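Everyone in my feed is sharing the Cullon shortlist for "community business of the year." I read the entry form last night. All 31 pages. A few thoughts.

1/ Bommont is a headline sponsor and also has a firm on the shortlist it part-owns. That firm is Hellwig. It's on page 6 of the program, in small type. I'd have put it on page one.

2/ Hellwig says it reached 1,263 local people in April. Reached how? The form has a box for the number and no box for what it means. An email somebody deleted would fit in there.
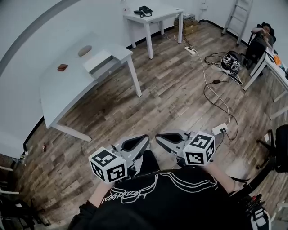 3/ Sponsorship money buys a logo, and I have no quarrel with that. A name on the chest is the oldest deal in local business, and script lettering across a black T-shirt, white on black, will get read from the other side of a room. Fine. Put Bommont on every shirt in town. I'd just like the judging kept well away from the shirts.

4/ Leonie Steinbach chairs the judges. I've met her and she's fair. She also got the job from the sponsors, who can give it to someone else next year. Both things can be true.

5/ Puto, the bakery supplier, didn't enter. I asked Hannelore Buschmann why. "It costs 200 to be told we're nice," she said. Puto gave bread to three shelters all through April and has no page on its website about it.

6/ People keep telling me the awards are good for morale in a bad spring. Maybe – I haven't seen morale pay anyone's rent yet.
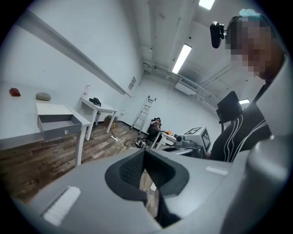 7/ Does the entry fee go to charity?

Whatever is left after costs does, according to the form, and the costs aren't published.

8/ So I've written to the organizers and asked for two things: last year's costs, and the rule on judges scoring firms tied to a sponsor. Sent May 6, 2020. I'll post the reply here in full if one comes, including if it makes me look silly.

9/ And please stop tagging Hellwig's staff under this. They pack boxes and drive vans. They didn't fill in the form.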